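Progress report, Clendel Road site
Apr 15, 2018
To: Habte group board
From: Site lead, Rirnach Motors

Quick one this time, sorry, handover meetings all week. Numbers first then the problems.

Building. Steel is up and the roof is on over the showroom and the service side. Glazing on the road front is finished except the two big corner panes, which came in the wrong tint and went back. Supplier says new ones are cut. Workshop floor poured and sealed. Drains passed. Still no permanent power, we are running off the temporary supply and that limits what the lift fitters can test.

Showroom fits 26 cars inside, as drawn. The outside display was 60 used cars on the plan and stays at 60, but only if the county lets us keep the second curb cut. Application is in. If they say no we lose the row along the fence and have to rethink where customers park. I would like a decision from you on whether we fight that or take the smaller lot. Need it before the line painting gets booked.

Service. Lifts delivered, not all bolted down. Alignment bay moved to the far end so trucks can get in without backing across the customer drive — no extra cost, just a changed drawing. Parts store racking ordered. Tire storage is tight, I said this last time and it is still tight.

Staff. Most of the old-site people are coming across. We are short 2 technicians and a parts driver. Ads are out, response is thin. The pay rate on the technician ad is lower than what the body shop across the road is offering and applicants have noticed. Asking again for some room there.

Systems. Lolomo booking software is live at the old site and the service desk has mostly stopped complaining about it. Reminder texts went out twice to the same customers in the first week, fixed now. Stock list on the website still drops photos on some used cars, ticket open, no date from them.

Customers. Mailed 300 letters to service customers with the new address and a map. A few came back. Some people have called asking if warranty work carries over, so we put a line on the phone message and a card at the desk. That helped.

Money. Inside the approved total. Contingency is getting used on the glazing delay and the extra weeks of fence hire. Full sheet comes separatly once the last steel invoice is matched up.

Opening. Still June. Service side could open first with the showroom a little behind it if the power company slips. I'd rather open both together but don't want to pay for two sites longer than we have to. Signs take a while to make so please sign off the Rirnach artwork now, it's been sitting in your inbox with the pylon drawing.

Need from you — curb cut decision, technician pay, sign artwork. Next report after teh power connection date is confirmed.

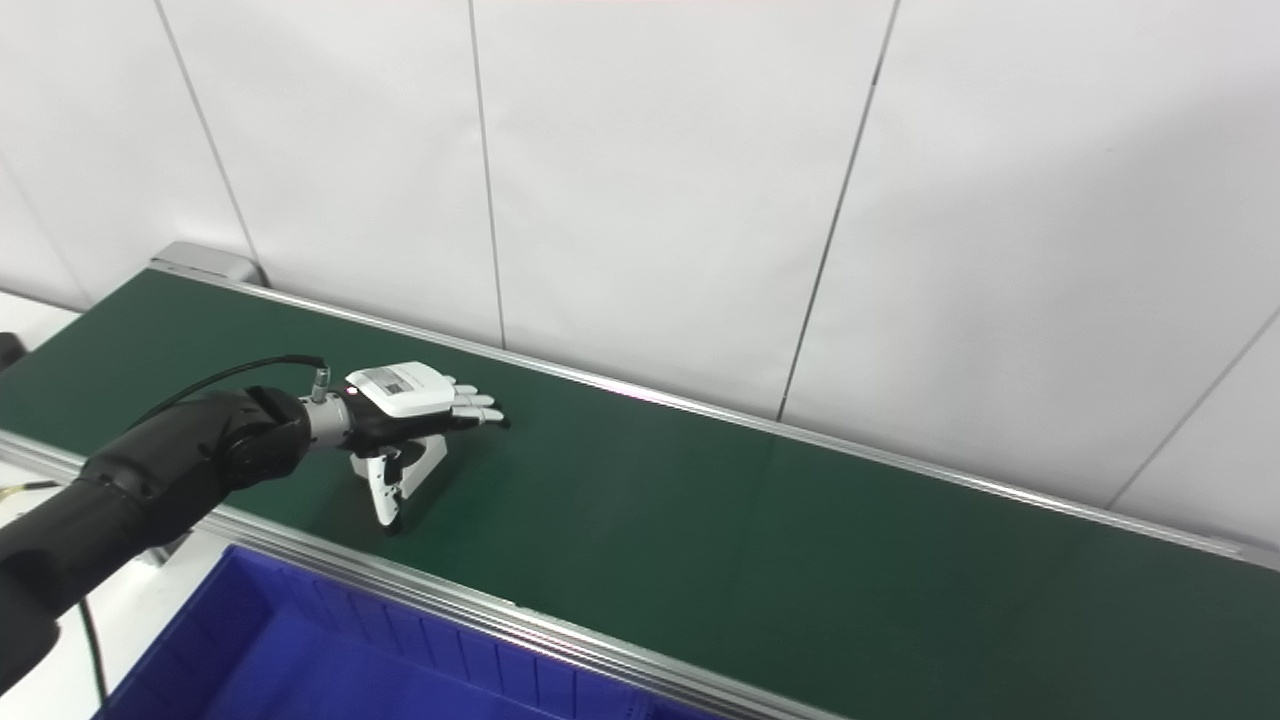
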